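Gripper upkeep: what I do at the bench, and what I do in between

Updated January 13, 2018

Quick notes for anybody keeping a pair of hand-held two-finger grippers going at home. Mine get used most days for picking up kitchen stuff, sticks mostly. Thin round things are the worst case for pads, so if your pair can manage a chopstick it'll manage most of the drawer. Read the pads section first, that's where nearly all the trouble is.

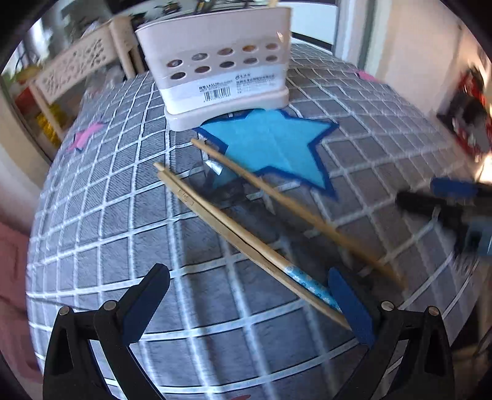
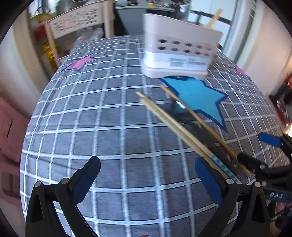
Chopsticks or skewers and the white holder with the round holes, both views. Blue pads on the fingers, round metal pins at the joints.

PADS

Wipe before every session. Damp cloth, no soap. Soap leaves a film and then sticks roll out sideways and you spend an hour blaming the linkage.

Check for a groove. Thin sticks always land in the same spot on the pad and wear a line there. Run a fingernail down it. If the nail catches, swap the pad, or flip it end for end if it's the symmetrical kind. You get one flip. After that it goes in the bin.

Swap both pads on a gripper together. One old and one new and the stick gets pushed toward the old one every time. I resisted this for ages to save foam. Waste of time, foam is cheap.

Getting the old glue off: rubbing alcohol on a cotton swab, wait a minute, then a plastic scraper. NOT a blade. I put a nick in a finger face with a blade last February and it printed through every pad I stuck on top until I filed it flat.

Pressing the new one on — start at the tip, roll down toward the base, clamp closed on a folded dish towel overnight. Don't skip the overnight. Pads that go straight to work creep down the finger and you don't notice till the tips are bare.

Cut spares ahead. I keep an envelope of them already cut, Statia foam sheet, comes in a roll. The Wijaya stuff is softer and grips better for the first week and then goes shiny. Fine for spoons and so on.

PINS AND JOINTS

Wiggle test. Hold the body, push the fingertip side to side. A little give is normal. If you can hear it click, pull the pin and look at it.

Pins wear on one side. Turn it in your fingers under a lamp, a worn one has a flat you can see flash as it goes round. Quarter turn when you put it back if it's still okay, buys you some life.

Label which hole it came out of!! They look identical, they aren't once they've worn in. Egg carton works, write on the lid. I do left finger on the left side of the carton, right on the right, same way up as it sits in my hand.

Lube: dry graphite, tiny puff, work it open and shut a couple dozen times, wipe off what comes out. No oil. Oil plus kitchen lint makes a gray paste and it also finds its way onto the pads, see above re: film.

Don't overtighten. If the fingers don't fall open smoothly when you let go you've gone too far, back off a bit.

SQUARING UP THE FINGERS

Close them slowly on a sheet of paper. Pull the paper. Should drag evenly top to bottom. If it slides at the tips and holds at the base the fingers are toed out, check for a pad on crooked before you touch anything else. Nine times out of ten it's the pad.

Then do it again with a stick. Pick up, hold it level, tilt your wrist both ways. Stick should stay put. If it swings, one pad is higher than the other.

Mutua Mosoti at the Uvport workshop showed me the paper trick, he uses a till receipt becuase it's thinner. Either works.

WORK SURFACE

Soft cloth or blanket, not bare wood. Fingertips drag when you go in low for something flat and a hard top chews up the tips.

A grid print is handy. You can lay a stick at an angle to the lines and put it back down the same way each time, so if pickups start going bad you know it isn't just how you set it down.

Pull it tight before you start. A ridge in the cloth will lift one end of the stick and then you think the gripper is off.

Shake out outside. Crumbs stick to foam.

STICKS AND TEST BITS

Keep a few for testing only. Don't eat with them, don't let them go through the dishwasher, they come out fuzzy and the fuzz ends up on the pads.

Patterned tape near the end of one stick is worth doing. Easy to pick out of a bundle. Tape also grips differently from bare wood so try both, if it holds tape and drops wood your pads are dirty.

A holder with holes in the sides is better than a solid cup. Crumbs fall out and you can lift it without everything sloshing about. Light plastic will scoot when you pull a stick out though. Put something heavy in the bottom or have the second gripper hold it.

Plastic wrapping, crinkly stuff: good test for light closing, bad for dusty pads as it picks up static. Wipe after.

TWO AT ONCE

Give each one its own cloth, own egg carton, own spares envelope. Sounds fussy. I mixed up pins between the pair once and both were sloppy for days.

Service them on different days so there's always one you trust. Then when something feels wrong, pick up the same stick with the other one. If both drop it it's the stick.

Don't let the fingers knock together. If they do, stop and check tips for chips, a chip will cut foam from behind.

HOW OFTEN

Wipe pads — every session
Fingernail check — weekly
Paper pull — weekly, and after any drop
Graphite — every 1000 closes if you keep a tally, monthly if you don't
Pins out — every 2 months

STORING

Fingers open, never clamped shut. Foam takes a set and you'll get flat dead pads by morning. (Overnight on the towel for new pads is the exeption.)

Out of the sun. Window sill turns the foam crumbly. I keep mine in a Braneck lunch tin with the lid on loose.

More on wrist straps when I get round to it.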